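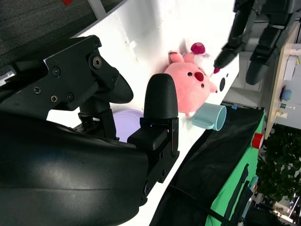
Session 4: Comparing fingertips on the two-arm bench

Course notes, Kelemen Automation Workshop
Tutor: Mariann Magyar. Bench support: Géza Virág.

What this session covers

Last session dealt with arm calibration. In this one we keep the arms and controller fixed and change only the fingertips. You will work in pairs and try two sets: the rounded tips and the flat Vimar tips. Keep the same test objects for both sets, or the results cannot be compared.

Test objects

The plush toy, the mug and the plate each cause a different kind of trouble.

The toy is soft and has no clear edges. A grip that closes until it meets a set force will squash it a long way before stopping. Use the low force setting and close on the body. Keep the tips away from the trimming on the head, which gives a false contact.

The mug is laid on its side for the first round, as on the bench now, with the handle towards the plush. You may take it by the handle or by the rim. Say which in your log. Ceramic chips easily, so the closing speed stays at 15 per cent.

The plate is the hard one. It lies flat and the tips have to get under the edge. Rounded tips tend to ride up over it. Try tilting the wrist before you lower the arm, and stop if the tip presses on the table.

Wrist camera

The wrist camera looks past the gripper, so part of its view is always taken up by the bracket and finger. With the arm low over the plate, only a bit of the plate's rim shows between the bracket and the base of the finger. Students often move the object into clear view and forget that this changes the test. Leave it where it is and use the Brillik overhead camera for the first approach, then switch to the wrist camera for the last few centimetres.

The white tabletop also washes out under the bench lights. If the edge finder loses the plate, lower the exposure by one step. Do not change the gain.

Procedure

1. Check that the fingertip screws are tight before power is switched on.
2. Load the Radutia controller profile for your tip set.
3. Run 3 practice grips on each object. These are not logged.
4. Run 37 logged grips per tip set, in the order given on your sheet.
5. Swap tips, reload the profile and repeat.

If both arms are over the table, move one at a time. The second arm can hold the toy steady from above, but a grip made with its help goes in a separate column.

What to write down

Tip set, object, approach angle, camera used, result. A slip after lifting counts as a failed grip even if the object lands upright. In the October group several logs had no approach angle and could not be used.

Hand in one log per pair to Géza in room 101. The short report is due at the start of Session 5.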